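Virklow dish-handling set: notes for whoever signs off the spend

Maintained by Ívar Kjærgaard. Last touched in October.

What you get
324 episodes of a single arm picking up crockery at a kitchen counter, wrist camera only. We put it together while pricing a second arm, and it should be read as part of that argument. I am not convinced by the argument.

Why look at the wrist view first
The Kaver quote lists "tableware handling" as one line with one price. Plates are the hard part of that line. With a plate up in the gripper, the underside and its foot rim fill most of the view, and glare sits on the glaze. Ask any supplier how their grasp check copes with that before you discuss discounts.
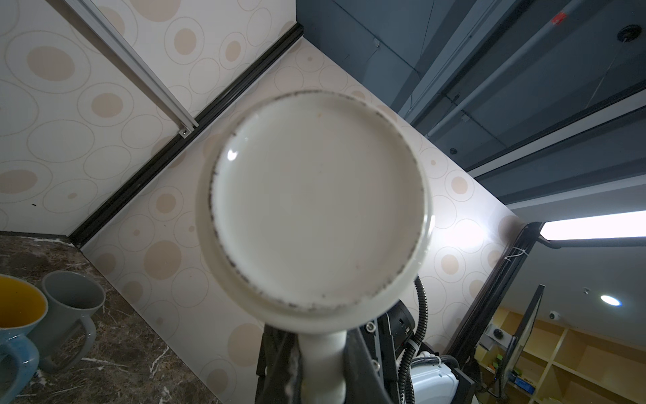
What the budget leaves out
Finger pads, cabling and replacement crockery. The Trình proposal has 3,000 for "consumables" and no breakdown. I asked twice.

Known gaps
No bowls, no cutlery, no stacks. Success labels were done by one person (me). 50 episodes have no label at all and shouldn't be counted towards anyone's success rate, including Clenar's.

Use in planning
Fine for comparing cameras and grippers. Don't use it to forecast staff hours saved. If a vendor wants to demo on this data, hold back 10 episodes of your choosing and don't tell them which.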